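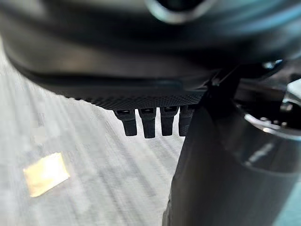
4. Setting up your alert feed

Dradlow gathers news from the smaller wires and local outlets that the big papers tend to leave alone. Out of the box it will send you all of it. Most people last one evening before they come looking for this section.

4.1 Choose your regions

1. Open Settings and tap Regions.
2. Tick the countries you want to follow. "World" counts as one region and behaves like 91 of them.
3. For conflict coverage, open the country and pick provinces. Place names are matched under every spelling we know, which in some provinces is quite a few.
4. Tap Save. The Back arrow doesn't save, and yes, we've had letters.

Note: Disputed areas appear under each country that claims them. Ticking one copy ticks the others. Please don't write to us about the borders.

4.2 Choose your sources

1. Go to Sources and pick a bundle. Nornell carries wire copy, short and dry. Sartori carries longer reports from freelancers. Zuria is translated local radio, and reads like it.
2. Drag your preferred bundle to the top. When two sources carry the same story, the top one wins and the other is folded underneath.
3. Switch on Show Corrections. It's off by default, a decision made before any of the present staff arrived.

Caution: A story marked Single Source has been reported once, by one outlet. Kidnappings, ceasefires and resignations are all fond of this label. Wait for the second report before you forward it to your entire family.

4.3 Set the daily digest

1. Open Digest and enter a time in 24-hour form. The factory setting is 1830, chosen to coincide with dinner.
2. Set the number of stories. You can have up to 100. We suggest 30, and we suspect you'll read the first few.
3. Under Urgent, choose Ring, Buzz or Silent. Ring ignores your phone's night mode.

Caution: If you travel, the digest follows the clock at home until you change it under Time Zone. A parliamentary reshuffle at four in the morning is rarely worth getting up for.

If the digest arrives empty, check that at least one region and one source are ticked, then go to section 7.2.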